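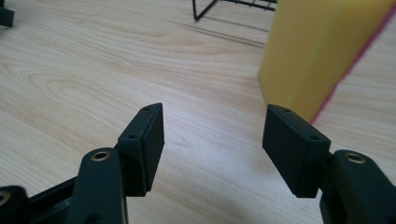 Tabletop, light wood with visible grain.

Work Surface Inspection: Table Top
Site: Lokard
Room ref. 3826
Date: 31/10/2023
Form held by: Ondum

1. Surface cleanliness: PASS
Dust and crumbs removed before the check. Use a damp cloth only. No solvent.

2. Finish: PASS
Faint sheen near the center under room light. Grain pattern runs in broad arcs; do not log grain lines as scratches.

3. Edges and corners: PASS, WITH COMMENT
Slight roughness felt by hand on the rear edge. Sand lightly and recheck in April.

4. Level: PASS
Deviation 3 mm over full length. Limit is 5 mm.

5. Legs and fixings: ACTION
One bolt loose at rear leg. Tightened during visit. Replacement washer to be ordered from Kalniņš.

6. Load label: ACTION
Label under the top is worn. Rated load 70 kg. Print new label and attach in the same position.

7. Clearance to wall: PASS
500 mm measured at the narrow end.

Result: table may stay in use. Items 5 and 6 to be closed by Hastach and the form returned to Ondum.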